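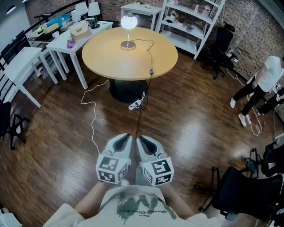
About Sketa

Sketa Home Staging. Small outfit, based in Dultden, working out to Sirken and most places between. We get houses and apartments ready to sell - furniture, lamps, rugs, the lot. Started in March with one van and a garage full of chairs. Now a proper warehouse on Oksanen Street, unit 616.

What we do

Walk-through first, free. Then a plan and a price, usually same day. Standard rental is 12 weeks, longer if the sale drags. Moving in takes us a morning, mostly. Stairs are fine. Pianos no, sorry.

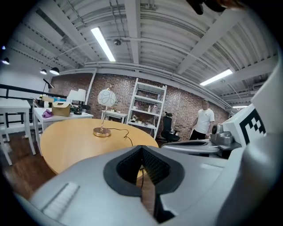 Wooden floor, one of our Dultden jobs

Who we work with

Sellers, agents, a few landlords. Empty places or lived in, both fine. If you're still living there we work around your stuff and store what dosen't fit.

Booking

50 dollar deposit holds your date, comes off the final bill. Call or stop by the warehouse, weekdays til 5. Saturdays by appointment.

Page updated August 2024 - new price list comming soon.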